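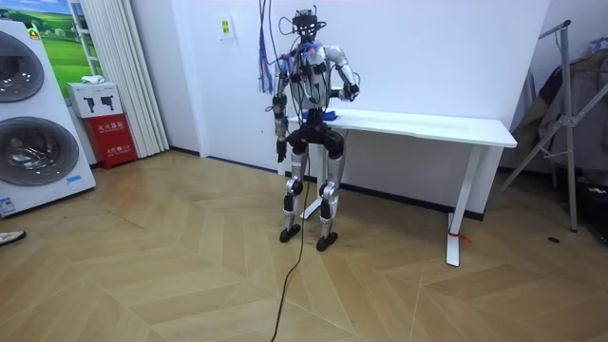

Chevron floor in a light wood tone, with a long white table.

Chevron and Herringbone Flooring: Frequently Asked Questions
Technical support, Wasen Flooring

What is the difference between chevron and herringbone?
Chevron planks are cut at an angle on both ends, so the points meet in a straight line. Herringbone planks have square ends and overlap in a staggered zigzag. The two are not interchangeable, and planks from one range will not fit the other.

Which cut angles do you supply?
The Idunetti range is cut at 45 degrees. The Aryee range is cut at 60 degrees, measured from the long edge, and gives a flatter point. Do not mix ranges in one room.

How are the planks packed?
Each box holds left-hand and right-hand planks in equal numbers. Check the arrow on the back of each plank before opening the next box.

How much extra should I order?
Order 13 percent over the measured floor area. Rooms with bays, columns or walls out of square need more. Send a plan to the technical desk if the room has more than two of these.

Can I install over underfloor heating?
Yes, with full glue-down installation only. Surface temperature must not go above 80 °F. Turn the heating off 48 hours before work starts and leave it off for 48 hours after. Raise it in small daily steps after that.

How flat does the subfloor need to be?
No more than 1/8 inch of variation under a 6-foot straightedge. Grind high spots and fill low ones. Adhesive is not a leveling product, and extra adhesive under a low spot will leave the plank unsupported.

Where do I start laying?
Snap a chalk line along the center of the room, or along the main line of sight from the door. Lay the first two rows against a fixed guide board. An error of 1/32 inch at the first point will be visible by the far wall.

Do I need an expansion gap?
Yes. Leave 1/2 inch at all walls, pipes and door frames. Runs longer than 26 feet need a wider gap — see data sheet 157.

Can it be sanded?
Idunetti has a wear layer thick enough to be sanded twice. Aryee can be sanded once. Sand at a slight angle to the center line, then finish along it.

What cleaner should I use?
A damp mop and a pH-neutral cleaner. No steam mops. For oiled finishes use Skurkomura maintenance oil, one thin coat a year in homes and two in commercial rooms.

Why do the left and right planks look like different shades?
The grain runs in two directions and reflects light differently. The effect changes with the viewing position. It is not a defect and is not covered by the warranty.

Is there a minimum order?
None for stocked colors. Custom stains start at 800 square feet.

Who do I contact?
Installation and subfloor questions: Marta Kobzar, technical desk.
Samples and custom stains: Halyna Skoryk. Include the room size and the finish code.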